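Evo Bench Demo, Flandham Open Day

Product pages / Handheld grippers / Demonstrations

Every equipment page promises that the product "handles everyday objects with ease." Ours said it too, for two years, until someone at the open day asked which everyday objects we had in mind. Fair question. The answer, on our demo bench, is mostly cups.

The Evo bench demo is the part of the Flandham open day where you get to watch a two-finger handheld gripper at work on an ordinary desk, then have a go yourself. It runs from 2 p.m. and lasts 18 minutes if people behave. They rarely do. The queue slows down badly once visitors find out how hard it is to pick up a paper cup without turning it into a paper plate.

What the session covers

The operator starts with light, thin-walled items, since those are the ones that punish a heavy hand. Cups get paired, parted, tipped over and stood up again. Straight sides and tapered sides want a different approach, and a rolled rim is a gift if you come at it from the right angle. Printed sleeves and plain white walls go on the bench together, so that anyone recording on a wrist camera can see how their footage copes with both.

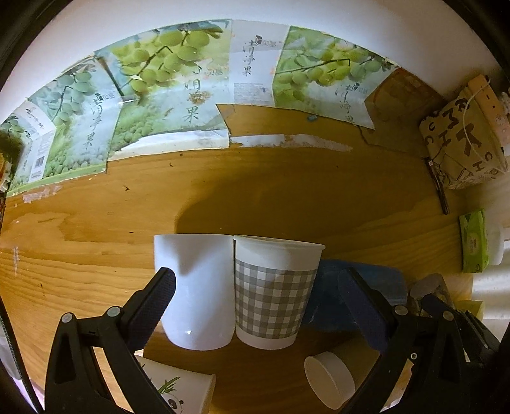

Two cups side by side between the finger pads, with the panda cup lying down in front.

The pads do most of the work. A textured pad lets you close gently and still lift, and after a few tries most visitors stop squeezing like they're opening a jar. The linkage opens and closes evenly on both sides, so lining up is a matter of putting the middle of the gap where you want the middle of the cup. This sounds obvious. We've watched engineers with long careers miss by the width of a thumb.

Then comes the untidy round. Objects go down any way they land, and visitors choose what to go for first. Children go for whatever has an animal on it. Adults go for whatever looks easiest and choose wrong - a cup on its side is a rolling target, and a small lid on edge is worse.
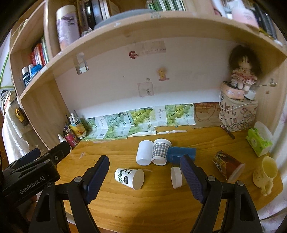 We keep the clutter on purpose. A bare white table makes any gripper look brilliant, and we've sat through enough of those demos at Mekent to know how the same tool does when there's a mug nearby with a drink in it. If you plan to use a handheld gripper in homes or offices, try it on a desk that somebody lives at. Bring your own junk if you like. House rules: no knives, nothing alive, and no phones you'd be sad about.

Practical details

Session length: 18 minutes, plus hands-on time
Group size: small enough that everyone can see the bench
Start: 2 p.m., repeated until the kettle goes on
Bench: wood top, normal room lighting
Skill needed: none, and a little humility helps
Order code for the demo pack: EVO-152

The demo pack

Visitors kept asking to take the bench home, so there is now a pack. It contains a task card set, a log sheet and a bag of assorted cups chosen by Enache, our supplier, who takes cups more seriously than we do. The gripper is sold separately, as you probably guessed. The log sheet has room for 2000 attempts. One visitor filled theirs by January and asked for another, along with more cups.

Booking

Places are free but limited. Use the open day form and tick "bench demo." School groups are welcome in the morning, before the bench gets busy. If you can't make it to Flandham, we can bring the session to you, provided you have a solid table and don't mind finding lids under the furniture for a week.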